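Torton household handling project
Progress report to Grikier, second reporting period
8th May

1. Work done

Collection on the glass-table task began in March, once the living room set at Drurent had been signed off for use. The task is tabletop handling from a standing start: the humanoid faces a low glass table, and an operator guides it through reaching for a pineapple or a plate. Each attempt is stored with head camera video, joint positions and a short text label.
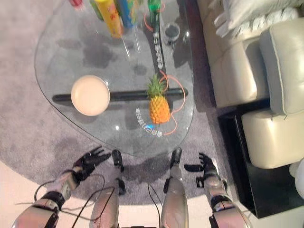 The accepted set now stands at 31 episodes against a target of 20 for this period. A further 10 were rejected, mostly for clock drift between the arm log and the video. Rejected episodes are kept in a separate store and do not count towards the total.

Clear glass was specified in the original plan and remains the main source of difficulty. Depth readings through the top are unreliable -- the sensor often returns the carpet in place of the surface. We now fit the table plane once per session and hold it fixed.

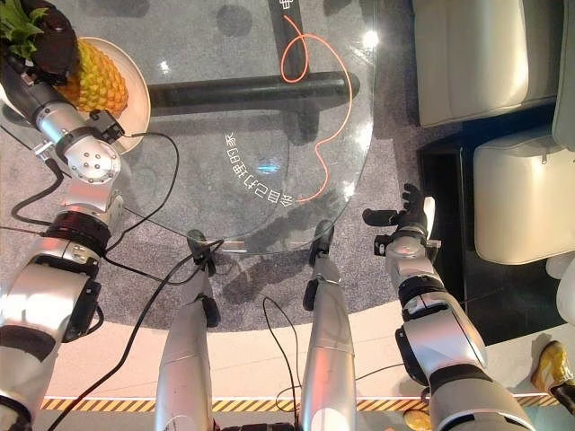 Labelling takes longer than planned. Approach, contact and withdrawal are marked by hand, and two labellers check every episode. Where they differ by more than 10 video samples, the episode goes back for a second pass. The Fang labelling tool was updated to show both sets of marks on one timeline, and this has cut the time per episode by roughly a fifth.

2. Points raised at the interim review

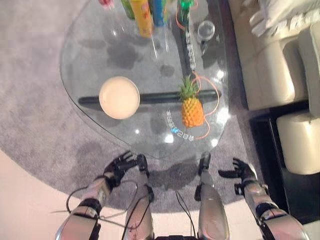

Grikier asked whether a policy trained on one table would be of any use on another, and whether the budget allowed for a second surface before the final report. It does. An opaque table of similar height has been priced, and the cost falls within the equipment line.

3. Next period

Collect 20 episodes on the opaque table. Retrain with both sets and report success rates separately for each surface. Replace the clock source on the arm controller.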